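Reports > Fullport Teaching by Hand > Spring update

We use cookies to remember your settings. Accept | Manage

Progress report to the Hamel fund, April 20, 2026

We are happy to say that the handheld demonstrations your grant pays for have settled into a good rhythm since January – slower than we had hoped at first, but steady. The target for this phase is 500 demonstrations of the corn task, and we have around 200 that Valtik considers clean enough to train on. 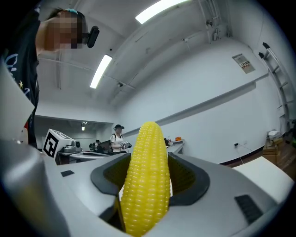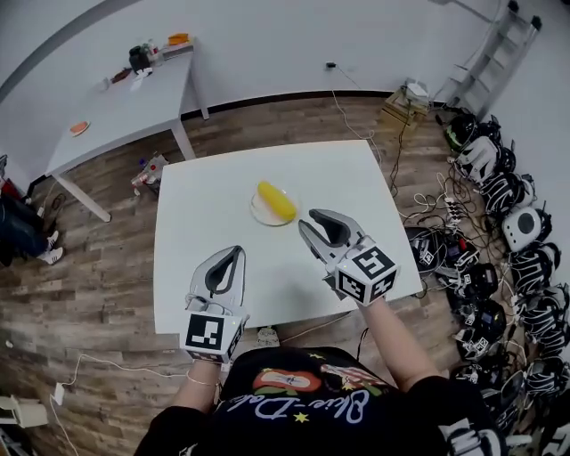
Handheld grippers and the yellow corn, Dravwood room

Most of our effort lately has gone into grip. A rounded, bumpy thing is harder to show well than a plain block, and our demonstrators have learned to close the fingers slowly and let go just as gently. We would love to keep the same people on through the next phase, and a revised schedule will follow shortly.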